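Le robot et le sac : une visite chez Skeneck racontée aux enfants

Par Romana Holub
1er novembre 2023

Est-ce que tu as déjà préparé ton sac tout seul le matin ? Tu prends le sac, tu l'ouvres, tu mets dedans ta gourde et ton goûter, et tu pars. Tu ne réfléchis pas beaucoup. Pour un robot, ce petit travail est très difficile. C'est cela que nous avons appris pendant la journée portes ouvertes de l'atelier Skeneck, au mois d'octobre.

Je vais te raconter la visite dans l'ordre, et je vais expliquer les mots compliqués quand ils arrivent.

L'arrivée

L'atelier Skeneck se trouve dans une ancienne imprimerie, derrière la gare de Drernon. De l'extérieur, on ne devine rien. Il y a une porte verte, une sonnette et un paillasson. À l'intérieur, il faut accrocher son manteau et écouter les règles. Les règles sont courtes : on reste derrière la ligne jaune, on ne court pas, et on pose toutes les questions que l'on veut.

Les enfants de ma classe avaient préparé des questions sur des petits papiers. La première était : « Est-ce que le robot est gentil ? » L'ingénieure qui nous guidait a bien réfléchi avant de répondre. Elle a dit qu'un robot n'est pas gentil et n'est pas méchant. Il fait les mouvements qu'on lui a appris. Ce sont les personnes qui doivent faire attention.

C'est quoi, un bras robot ?

Quand on dit « robot », beaucoup d'enfants pensent à un bonhomme en métal qui marche. À l'atelier, les robots n'ont pas de jambes. Ce sont des bras.

Regarde ton propre bras. Il se plie à l'épaule, au coude et au poignet. Ces endroits s'appellent des articulations. Un bras robot a aussi des articulations, et dans chacune il y a un moteur. Quand les moteurs tournent ensemble, le bras peut aller vers la gauche, vers le haut, ou tourner sur lui-même.

Au bout du bras, il faut quelque chose pour prendre les objets. Cela s'appelle une pince. Essaie de passer une journée en utilisant seulement ton pouce et ton index, et tu comprendras que c'est une vie difficile ! Fermer une chemise, par exemple, demande beaucoup de patience. Nous avons essayé en classe et la moitié des boutons sont restés ouverts.

Le dur et le mou

Voici l'idée la plus importante de toute la visite.

Une boîte en carton est un objet dur. Si tu la pousses, elle avance. Si tu la soulèves, elle garde sa forme. Le robot peut donc prévoir ce qui va arriver.

Un tissu est un objet mou. Si tu le prends par un coin, le reste tombe et fait des plis. Si tu le poses et que tu le reprends, les plis ne sont plus les mêmes. Chaque fois, c'est comme un nouvel objet. Toi, tu as touché des pulls, des serviettes et des couvertures depuis ta naissance, alors tes mains connaissent déjà les tissus. Le robot commence de zéro.

C'est pour cette raison que l'atelier a un projet spécial, qui s'appelle Flileck. Dans ce projet, les robots s'exercent avec des sacs en tissu. Il faut répéter beaucoup. L'ingénieure nous a dit que l'équipe avait fait 1000 essais avant l'été, et qu'elle voulait arriver à 2000 avant la fin de l'année. Un garçon a demandé si le robot s'ennuyait. Non, mais les personnes un peu, a-t-elle répondu, et tout le monde a ri.

Pourquoi deux bras ?

Prends un sac en tissu vide et essaie de le tenir bien ouvert avec une seule main. Le sac se ferme, n'est-ce pas ? Avec deux mains, c'est plus facile, parce que chaque main tire un peu de son côté.

Pour le robot, c'est pareil. Mais les deux bras doivent être d'accord. Si un bras tire trop fort, le tissu glisse de l'autre pince. Si les deux bras s'approchent trop, ils peuvent se cogner. L'ordinateur doit donc savoir à chaque moment où se trouve le bras gauche et où se trouve le bras droit. C'est un peu comme porter une table avec un ami : il faut se parler, ou au moins se regarder.

Comment le robot voit-il ?

Le robot n'a pas d'yeux. Il a des caméras. Il peut y en avoir une en hauteur, qui regarde la table comme toi quand tu es debout devant. Il peut aussi y en avoir une petite tout près de la pince. Celle-là bouge avec le bras. Imagine que tu as un œil sur le poignet : quand tu tournes la main vers le haut, cet œil ne voit plus la table, il voit le plafond !
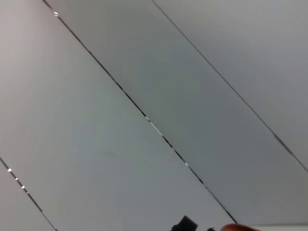

Le plafond, avec la pince tout en bas de la photo.
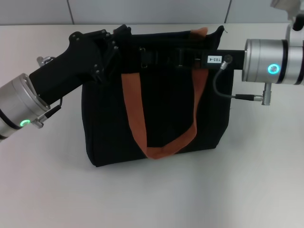

L'ordinateur reçoit toutes ces vues et il doit les mettre ensemble. Parfois une caméra ne montre rien d'utile, et alors l'autre aide. Toi aussi, tu fais cela sans le savoir. Quand tu cherches une pièce au fond de ta poche, tes yeux ne servent à rien, et ce sont tes doigts qui travaillent.

Et si le robot se trompe ?

Il se trompe souvent. Pendant notre visite, un sac est tombé sur le côté et un autre s'est retrouvé à l'envers. L'ingénieure n'était pas fâchée. Elle a remis le sac à sa place, elle a noté l'essai dans son cahier et elle a recommencé. Les erreurs sont utiles aussi, car on peut chercher ensuite à quel moment le mouvement est devenu mauvais.

Il existe un gros bouton rouge pour tout arrêter. On l'appelle l'arrêt d'urgence. Nous avons eu le droit de l'essayer, un enfant après l'autre, et je crois que c'était le moment préféré de la classe.

À essayer à la maison

Tu peux faire le travail du robot avec un ami. Il vous faut un sac en tissu et une balle légère.

Mettez-vous des deux côtés d'une table. Chacun met une main derrière le dos. Avec l'autre main, vous utilisez seulement le pouce et l'index. Soulevez le sac ensemble, ouvrez-le, et demandez à une troisième personne de laisser tomber la balle dedans. Vous avez 60 secondes.

Ensuite, faites la même chose sans parler. Puis une dernière fois avec un œil fermé. Dans ma classe, chaque équipe avait 3 essais, et la balle a roulé très souvent sous l'armoire.

Les petits mots à retenir

Articulation : l'endroit où un bras se plie ou tourne.
Pince : la partie qui prend les objets, au bout du bras.
Caméra de poignet : une caméra fixée près de la pince, qui bouge avec elle.
Arrêt d'urgence : le bouton qui arrête le robot tout de suite.

Notre prochaine visite sera à la serre Orellana, où l'arrosage des tomates est automatique. Si tu as une question sur l'eau ou sur les plantes, écris-la sur un papier et mets-la dans la boîte à côté de la porte de la classe.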